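Notebook, props table, Mumgate room
August, started 9:20 a.m.

Coffee first, then the table. I had promised myself I would finally write down how we sort the household props, and as usual I got distracted by the props themselves, so this entry wanders a bit. Bear with me (or skip to the packing notes at the end, they're the useful part).

The Juntunen crate is the one I wanted to get through this morning. It has been our catch-all since the spring, which means everything that didn't belong in kitchen or in clothing ended up in there, and I do love it for that, but it's a nightmare to find anything. My plan was to put a first batch out on the blue carpet, have a good look at what sits well together, and only then decide which bins things go to. I always enjoy this stage more than I should! You get a hat next to a cookie box and suddenly it looks like somebody's car after a long weekend.

I kept the folding screen up behind the table. The cream weave is easy on the eyes and it stops me from looking at the shelves and thinking about all the other crates.

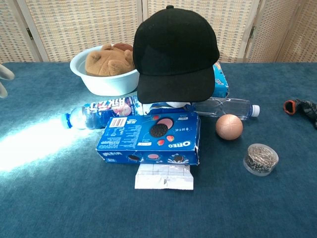 First batch on the blue carpet, cap on top, bear in the white bowl.

The cap is going to be trouble. It's black and matte and a little fuzzy, and it takes over whatever it's put with. I'd like to keep it with the soft things, but it needs something under the crown in storage or the shape goes, and the soft bin is already full to the lid. Maybe a shallow box of its own. I'll ask at Drastatden whether they still have those flat cartons, they were 20 to a bundle last time and we used every one.

The bear stays with the bowl for now. I know, I know, a teddy bear isn't tableware, but the two fit together so nicely that I can't bring myself to split them up, and it saves space besides.

Bottles: the one with the blue cap and the Chinese label should go in with printed packaging, where people will look for lettering. The one with the white cap goes to clear plastics. We had a long talk in July about keeping all bottles together and I was in favor then, but I've changed my mind. Anyone who disagrees, please write in the margin and don't just move them back.

The Oreo box has a tired corner. I thought about swapping it for a crisp one and decided against it, I like a box that looks handled. No tape on it, please, the tape shines.

Packing notes:
Bowl goes in first, bear inside it, rim up.
Cartons flat on top of nothing, nothing on top of cartons.
Cap last.
Labels are the Clindeo ones in the second drawer. The roll says 1000 but it's well down, so reorder before the next crate.

Stopped at 11:45. Still to do: the small stuff at the bottom of the crate, and a lid that closes.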